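Print this page
E-mail this page

# Prelow - folded clothes on beds

Hi, and thanks for opening the README! Prelow is my collection of pictures of laundry being sorted and folded in ordinary bedrooms. I started it in June because I wanted to know how people stack their clothes when they aren't doing it for a store display, and then Aino Aaltonen and Kjell Fjeld got interested and it grew (a lot).

There are 916 pictures in this release, from 19 homes. Updated September 27, 2026.

## What's in it

Mostly beds. Beds are where folding happens in nearly every home we went to, so you'll get plenty of bedspreads and sheets, some of them very busy, with T-shirts, jeans, sweaters and kids' things on top. I left the patterned bedding in on purpose - plain white sheets make everything look like a catalog, and I like seeing what people really sleep on.

Each picture has a line in `items.csv` with the garment type, the main color and whether it's folded, half folded or flat. "Pile" and "stack" are two separate tags. A stack has edges you could line up with a ruler if you were feeling generous, a pile is everything else. Nelli Hyvönen and I argued over this for ages and her version won.
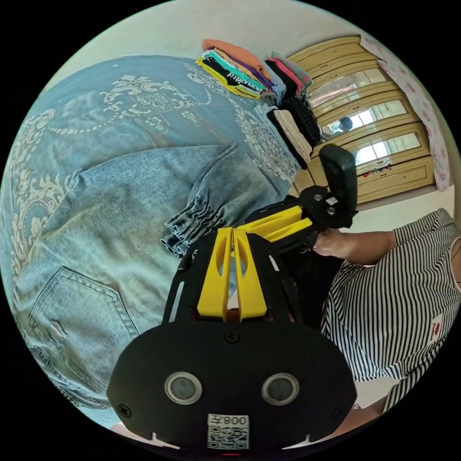

Jeans on the blue damask sheet, with folded clothes stacked farther back on the bed.

Jeans gave us the most trouble, by the way. Cuffed or elasticated hems get their own tag (`hem_gathered`), and so do frayed or distressed patches, which Ehsan Moradi kept marking as damage until we talked it over. They're style, not damage! If you find one still marked `damaged`, please tell me.

## Things to know before you use it

- Color names are everyday ones. Teal and green are separate, cream and beige are too, and I'm sure I've mixed up the last pair somewhere.
- Knits are tagged by look only. No fiber content, I didn't go reading care labels.
- Socks are missing almost entirely. Sorry. They'll be in the next one.
- Up to 6 tags per garment. Anything past that went in the notes column.

## Folders

`beds/` is the big one. `shelves/` has closets and wardrobes with the doors open, and `floor/` is small and a bit chaotic. The Malabanan set came in last and uses the older tag names, so run `rename_tags.py` on it first.

## Who to write to

Me, Ah-rin Ra, for anything about tags or folding. Kjell looks after the downloads.

Print | E-mail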